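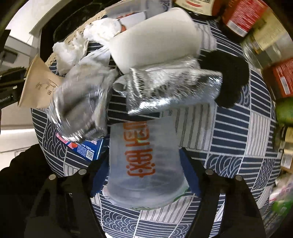
Ollito Table Clearing Gripper

Two-finger gripper for clearing cups, wrappers and cartons from break room and canteen tables. Sold by Dekureo as a hand-held unit for teaching the job, or as an arm-mounted unit for doing it.

What it handles

Clear plastic cups, upright or upside down. Paper cups lying on their side. Empty drink cartons, foil bags, plastic wrap and wadded tissues. Mixed piles are fine. The fingers close on one item at a time and the blue inner pads press against its sides. Thin cups need the low force setting.

Not for glass, knives or anything with liquid left in it.

Fingers and pads

Black angular fingers, two screws on the face of each. Pads are replaced as a pair. Wipe them down at the end of the shift and check the screws every Thursday or on whatever day you do your other checks. Rated load is 500 g. A pad change takes 10 minutes with the tool in the case.

What changes for your staff

At the Bodine canteen, one person per shift used to clear and sort tables through the whole lunch period. The arm now does the first pass and that person does the second: food scraps, spills, and anything the arm has left behind. It leaves things behind when it can't tell trash from somebody's belongings, and we recommend keeping that setting on. A hat or a pair of gloves on the table should stay there.

Staff also do the teaching. They clear a table with the hand-held unit the way they normally would, and those runs are used to set up the arm. Hayat paid its cleaning crew their regular rate for this and kept it inside normal hours. We ask all customers to do the same. Plan on nearly 95 runs per table layout. Patterned tablecloths count as a separate layout.

Hours on the cleaning contract did not change at either site. Duties did, so update the job sheets before the arm goes live.

In the case

Hand-held unit
One spare pair of pads
Hex key
Charger and cable
Printed setup guide

Arm mount sold separately. Orders placed before 9 a.m. ship the same day.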